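Workshop tips: what to believe when somebody tells you a small robot arm is "safe to work beside"

I get asked about this more than about glue now, so it has earned its own page. Small arms are turning up in sheds, school workshops and spare rooms, and the sales talk that comes with them would make a double glazing firm blush. Most of the rules that matter are old ones. You already know them from the bandsaw. The trouble is that people stop applying them once the machine is white and rounded and moves slowly in the video.

The word on the box

"Collaborative" is the one to watch. It describes a way of using an arm, and it gets printed on leaflets as if it were a property of the metal, like rustproof. An arm that stops when it bumps your elbow is one thing. The same arm holding a craft knife is another, and the knife didn't come with a leaflet. When you judge the risk, judge the lot: arm, gripper, whatever is in the gripper, the table, and where your head goes when you lean in to pick something up.

A certificate for the arm does not cover your set-up. I've had two suppliers tell me otherwise on the phone. Ask them to put it in writing and see how keen they are.

Tips for the table

Fix the base to something that can't walk. A light table with a fast arm on it will creep across the floor, and every position you taught it will be wrong by teatime. If the table rocks when you lean on a corner, it isn't ready.

Mark the full reach on the floor and keep the marking up to date. Use the full reach of the arm with the gripper on, and add the length of the longest thing it will carry. Tape is fine. Paint is better if you're sure, which you won't be.

Keep the stop button where your hand goes without looking. Mine was behind the monitor for 2 weeks and I thought nothing of it until I wanted it. Test it at the start of each session with the arm moving slowly, then write down that you did.

Don't run cables where feet go. Don't stand mugs on the controller.

Look for the places where two links fold towards each other. Smooth covers help, but a finger can still get caught between a forearm and a table top at a very modest speed. The elbow is the part people forget. They watch the gripper, and the elbow swings out the other side.

Speed

Start at 25 per cent of whatever the program asks for, every time you change anything. That includes changes you think don't count, such as swapping the fingertips or shifting the work along a bit. I am told this is fussy. The people who tell me so are usually the ones with a dent in the plasterboard.

And if a job can only be finished in time at full speed with you standing next to it, put up a guard or do the job by hand.

Simulation, and how far to trust it

Here I part company with the enthusiasts. The standing advice is to try everything in simulation first, and I agree as far as that goes. It costs nothing to crash a drawing. You can find out whether the arm reaches, whether it folds up on itself, and whether it goes through the table on its way to the far corner. Good practice, and I wish more people did it.

What I object to is the next step, where a clean run on the screen gets written into the risk assessment as evidence. Christodoulou, who sell a training pack called Drusix, have a sheet doing the rounds which says a motion is "validated" after 58 simulated runs. Validated against what? The simulated table is exactly where it says it is. It doesn't have a warped top, and no one has put a stapler on it. Nor does the simulated gripper wear out, or pick up sawdust on one fingertip so that it lets go late.

My own rule is that simulation can fail a program but never pass one. If it goes wrong on the screen, stop and fix it. If it goes right, you may now try it slowly on the real arm with nothing in the gripper and your hand on the button.

Small pieces on a board are a fair trial for this, since a near miss in the drawing becomes a knocked-over king in the workshop. Before anything moves, check that the open fingers have room to come down between neighbouring pieces, and that the approach starts from well above the tallest one.

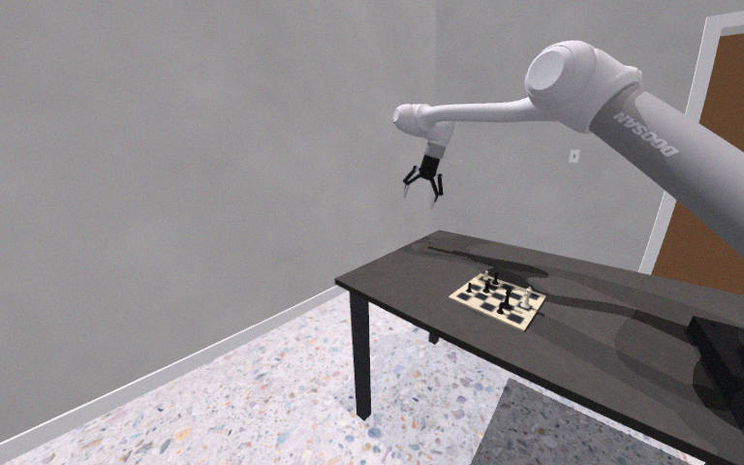
Melina Sarantis wrote in to say I was being unfair, and that at Sindenberg they had caught far more faults on the screen than they ever had at the bench. She reckons a beginner who has watched an arm hit a virtual table fifty times is a safer person than one who has only read the rules. Her other point was that my "fail but never pass" line gives people an excuse to skip the simulation altogether, as it sounds as if it doesn't count.

I'll give her the first part. On the second, anyone hunting for an excuse will find one without my help. What I'd like to know is how many of the faults at Sindenberg turned up on the real arm after the screen had said all was well, and whether anybody kept a list. She has promised to look.

Keeping a record

A cheap notebook will do. Put down the date, what changed, the speed, whether the stop was tested, and anything odd. "Made a funny noise" is a perfectly good entry. If you sell, lend or give away the arm, the notebook goes with it.

Be wary of software that offers to keep the log for you. Clurkivine does a tidy one, and it will tell you the arm has made 2149 moves. It won't tell you that the left fingertip has been glued back on.

Read the standard itself if you can get at a copy, through a library or a college, before paying for somebody's summary of it. Some of the summaries I've seen leave out the dull parts about checking and maintenance, and those were the parts I needed.

Page last changed 11/25/24

Related tips
Stopping a bench from rocking on an uneven floor
Labelling switches so that a visitor can find the right one
Push sticks: make several, throw them away often
What a plug-in timer should never be used for
Clearing sawdust out of small motors

Contact | Copyright of the author, please ask before reprinting | Back to top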